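Category: Workshop visits | Tags: grippers, maintenance, computer recycling

Amrit Li looks after the drive cell at Vokwood, a firm that takes in office computers by the pallet and strips them for reuse. The cell is one robot arm with a three-part gripper, and its main work is taking hard drives out of desktop machines and putting them into others. I spent a Saturday morning with him while he went through the setup for a new batch of Dell desktops.

He is a quiet man who came to the job from repairing washing machines. "It's the same sort of work," he said. "Things go round, things get loose, you tighten them."

The gripper at the open cases, from its wrist camera:
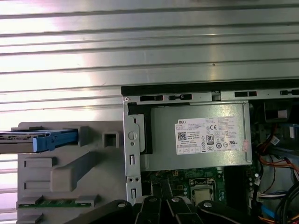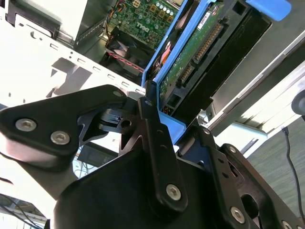
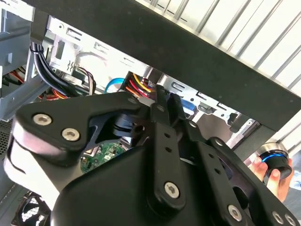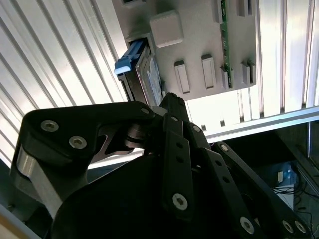 The first thing he does each morning, before the arm is powered, is go round the gripper with a hex key. The linkages are flat plates joined by socket screws, and he says they all want to creep. "You get 200 cycles and you can feel a bit of play in the middle finger. You leave it and the tip is a millimetre out, and a millimetre is enough to miss the tab."

He puts a dab of thread lock on any screw he has had out, and a stripe of paint pen across the head so he can see later if it has moved. He used to do the stripes in yellow but the pen ran out, and now half of them are white. The pivots get a drop of light oil on a Monday and are wiped straight afterwards. Too much oil collects dust out of the old computers, and he showed me a rag from the week before that was nearly black.

"People think the arm is the delicate bit," he said. "I've hardly touched the arm. It's all in the last few inches."

The drives sit in plastic carriers that slide into the case and click. The click is what gives him trouble. If the carrier goes in at a slight angle it will stop short, and if the arm carries on pushing, the plastic bends. Milan Aerts, who wrote the motion program, set a force limit of 40 newtons on the push. It started at 70. Li asked for it to come down after a carrier split in September.

"At 70 it would go in every time," Aerts told me later by phone. "It would also go in when it shouldn't. Amrit rang me and read out the list of what had been broken and I changed it that afternoon."

With the lower limit the arm now stops and backs off more often. It tries again from a slightly different angle, and after the third try it parks and waits for a person. Li would like it to be two tries. Aerts wants to keep three. They have been arguing about this for a while and neither seemed bothered by it.

The camera at the wrist has its own routine. It looks straight past the fingers, so whenever a finger is taken off and put back, the view has to be checked again. Li uses a printed card of black and white squares, taped to an old side panel, and runs the arm through a set of positions over it. The whole thing takes him 25 minutes if the card is flat. He has had it fail because of a curled corner. He also cleans the lens with the cloth from his glasses case, and asked me to leave that out, then said I could put it in.

Light is a bigger problem than dirt. Bare metal cases shine, and with strong light coming from one side the camera loses edges. They tried a ring light from Bruster and took it off again inside a week. What works better, according to Li, is turning the case a few degrees on the bench and telling the program about it. He keeps a notebook with the angles for each model. "It's in pencil, and there's only one copy. Milan hates that."

I asked about cables. Office machines are full of them and no two are tucked away alike. Li goes in by hand first and pushes the loose ones to one side, because a finger that closes on a power lead will pull it. He would like a tool for this and has drawn one. For now it is his job, along with unplugging the drive, which the arm has never been asked to do.

Spares are kept in a drawer under the bench: finger plates, screws sorted by length, two pivot joints and a complete set of fingertips from Tahiri, the machine shop that cuts them. A fingertip lasts a few weeks. He files the first sharpness off a new one before fitting it, otherwise it marks the carriers. When he is off, a colleague from the Wokden site covers for him, using a two-page sheet. The sheet has one line underlined, which reads: "Do not oil the fingertips."

The log for the week before my visit showed 162 drives handled and nine stops. Six of the stops were the same fault, a carrier that would not start straight in its slot. Li had already worked out that they all came from one pallet, with carriers that had been stored somewhere warm and had a slight twist to them. He had put them in a box for doing by hand.

By half past eleven he had finished with the screws and was on to the wrist cable, which rubs where it passes the last joint. He wraps it in cloth tape and changes the tape when it goes shiny. There is a proper sleeve on order.

Comments (4)

pete_m: We have the same trouble with carriers not going in straight. Chamfering the front edge of the slot with a file helped, if you're allowed to touch the cases.

Rosalind: Which thread lock does he use? I find anything strong means you round off the little screws getting them out.

gantrydave: Two tries. Amrit is right.

pete_m: @Rosalind low strength for anything under M4, and change the screws now and then, they're cheap.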